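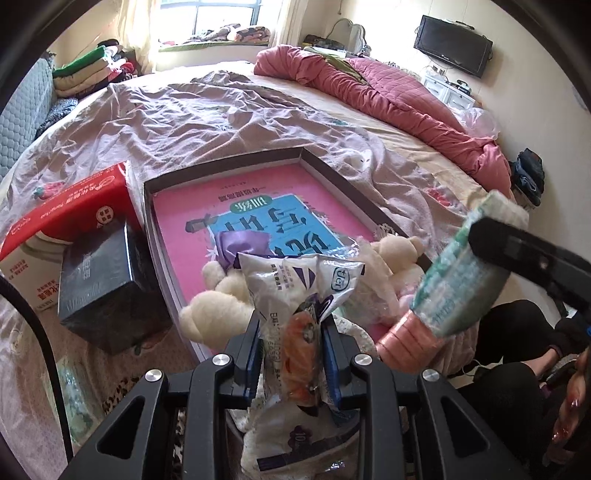
Buying a second-hand screen: notes, 22 minutes if the clicker behaves

Say hello. Thank Vija for the lead I forgot.

Start with the Celar I bought last January. Listed as "tested". Pause. It had been tested, and had failed.

Ask the seller three things: hours of use, dead pixels, is the stand included. The stand is never included.

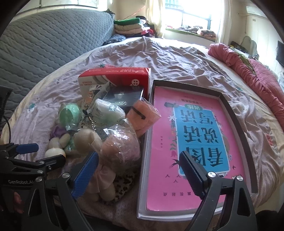 Cables next. I own 9 and 7 of them fit nothing. Hold up the bag, wait for the groan.

Returns: read out the Rennie refund terms, slowly, up to "at our discretion". Stop there.

Questions. If Liis asks about curved screens, pretend the time has gone.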